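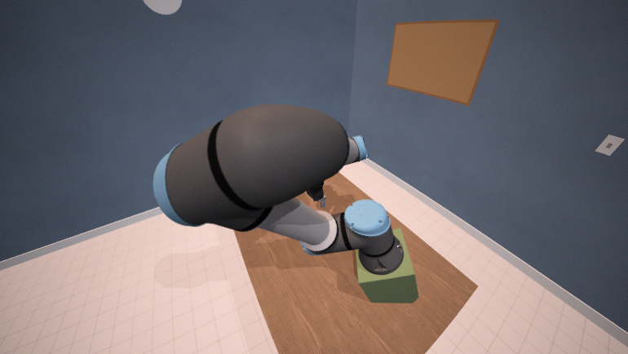

How to keep a series bible for a cosy mystery

By the second book in a series you will have forgotten the colour of somebody's front door. By the fourth you will have given two people the same surname. A series bible is a file where you write these things down. I keep one for the Soswood mysteries and it runs to 28 pages, most of them dull.

What you need

A single document or a ring binder. I have tried software made for the job and gone back to a plain document with headings, which I can search. Use whatever you already write in.

Step 1: Start with the people

Give each character half a page at most. Put down full name, age in book one, job, where they live, who they are related to and what they drive. Add anything you have stated in print, with the book and chapter number beside it. My baker, Mrs Tsakiris, is allergic to walnuts in chapter 20 of the first book, and in the draft of the third I had her eating walnut cake at a christening. Unathi Moodley, my copy editor, caught it.

Leave out anything you have only imagined. If it has not appeared in a published book you are still free to change it, so keep those notes in a separate file.

Step 2: Draw the map

It can be rough. Mark the shops, the church, the river and the road out of the village, and write walking times between the places people go most often. Alibis depend on these. In Soswood it takes nine minutes to get from the bakery to Tinby Lane, and it has to take nine minutes in every book.

Step 3: Make a timeline

One line for each event, in order. Include the month and the weather if you mentioned it. My first book opens in February and the second picks up six weeks later, so nobody should be sitting out in shirt sleeves.

Add birthdays and the ages of any children and pets. Isix, the bakery cat, was already elderly in book one and I have had to be careful with him.

Step 4: List the crimes

Victim, culprit, method, motive, and who knows the truth by the last page. Also note what became of the culprit. Readers write in about this more than anything else.

Step 5: Keep it up to date

Do this at the copy-edit stage, when you are reading every line anyway. Have the file open and add new facts as you reach them. It adds two or three evenings to the job.

If you are starting late, with several books already out, reread them in order and take notes as you go. Don't try to do it from memory.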